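Objects for a Tabletop: what we put on the white sheet and why it took a whole term

Project report, second-year Materials and Making module
Group: Jiahui Li, Graciela Zapata, Chunhua Wan
Tutor: Francine Friesen
Handed in Feb 28, 2022

Where the idea came from

I should say first that I'm writing this up for all three of us, so when I say "I" it's me, Jiahui, and when I say "we" it's everyone, including the times when one of us wanted something else. (There were quite a few of those times. Ask Graciela about the bowls.)

The module brief was short. Choose a small family of everyday objects, put them together on a table and find out what makes them easy or hard to tell apart, pick up and put away. We started in September with big ideas about kitchen drawers and ended up with a handful of things you could carry in a shoebox, which I think is the right size for a student project! Francine had warned us that 300 words of planning would be better than a car boot full of stuff, and she was right, although we did the car boot first.

Choosing the things

Our first shopping trip was to the scrap store in Rodley, where everything is sold by weight and you come out with far more than you meant to. We came home with lids, bobbins, some bits of pipe, a bag of offcuts and one very heavy doorstop that never got used for anything. Then we sat on the floor and argued. Chunhua wanted only round things. Graciela wanted only things you'd find in a kitchen. I mostly wanted colour, and I'm happy to say colour won, at least partly.

The rule we settled on was that every object had to differ from its neighbours in at least two ways, so shape and colour, or size and surface, and so on. If two things were both smooth and both dark, one of them went back in the bag. I drew up a chart for this on the back of a Farina flour sack (it was what we had) and it's pinned in the appendix of the printed copy.

Red turned out to be the colour everybody reached for first. We tried people from the other groups, we tried my flatmates, we tried Graciela's aunt, and nearly all of them went for red before anything else on the table. So we made sure there was more than one sort of red in the collection, because we wanted to know if it was the colour that pulled people in or the plain blocky shape.

The glossy one was my favourite from the start. It has that boiled-sweet look, a bit see-through, going more orange towards the bottom, with a faint round dimple on the front that your thumb goes looking for.
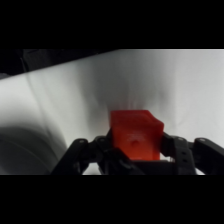
Lihua Guo thought we were leaning on it too much. A block that lets light through is going to look different every time somebody moves the lamp, she said, so how would we know people were choosing the object and not the glow? She'd have had a painted one the same size next to it from the first week.

It was a fair point and it cost us a fortnight. We didn't have a painted one the same size and we couldn't find one either, so what we did was move the lamp on purpose and write down what changed. On a bright side the block looked like a sweet, in shadow it looked more like a bit of old sealing wax. People still picked it up. They just took longer about it, and two of them asked if it was soft.

The table and the white surface

I could write the whole report on this bit, so I'll try to keep it down. We needed a plain background and we tried three. The bare bench was too busy, with scratches and old glue everywhere. Brown parcel paper was nice and calm but anything tan disappeared into it. White was the best of them by miles and also the most annoying, as white shows every crease and every grubby fingerprint. By the end of week 7 it looked as if somebody had done their homework on it.

Graciela ironed. I rubbed. Neither of us got it perfect and in the end we agreed that a real table isn't perfect either, and that a few smudges were fine as long as the light was bright enough to see the edges of things.

The tan piece

Chunhua brought this in and refused to tell us what it was, which I found very irritating for a day and then quite useful. It's rough and full of tiny pores, rounded at one end, with a little dark hole in it. Some people said wood, some said cork, one said dog biscuit. Next to a bright red cube it hardly gets noticed, and when you take the cube away people are suddenly fascinated by it. I think that was the best single thing we found out all term.

The bowl

The black bowl was the "putting away" part of the brief. We had a long discussion about whether it should be a box, and the Madetti storage tubs in the corridor cupboard were very nearly it, but a round bowl looks the same from every side of the table, so nobody had the good seat. It's big and dark and you can't miss it against white. The only bother is that its shadow spreads a long way over the table, and small things standing close to it go rather grey. 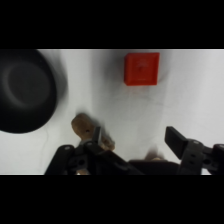
Figure 2. Bowl, red cube and tan piece on the white tabletop.

What it cost

We kept all the receipts in a Ruvard biscuit tin. Most of the money went on things we didn't use, and I'd like that to be a lesson to next year's groups, although I don't suppose it will be. The scrap store bag was cheap, the lamp was the dear item, and bus fares to Rodley and back came to more than all the objects together.

What we'd do differently

Buy the lamp first! We wasted ages on shadows. I'd also write the labels before the testing, as Chunhua's handwriting and mine are apparently the same and we spent a whole evening working out whose notes were whose.

Graciela would like it recorded that she still thinks there should have been a second bowl, a pale one. I'd like it recorded that she's probably right. We'd have been able to see if people put dark things in the dark bowl and light things in the light one, and I bet they would have.

The charts, the list of objects and the notes on the lamp positions are in the appendix. The doorstop is free to anybody who wants to come and get it.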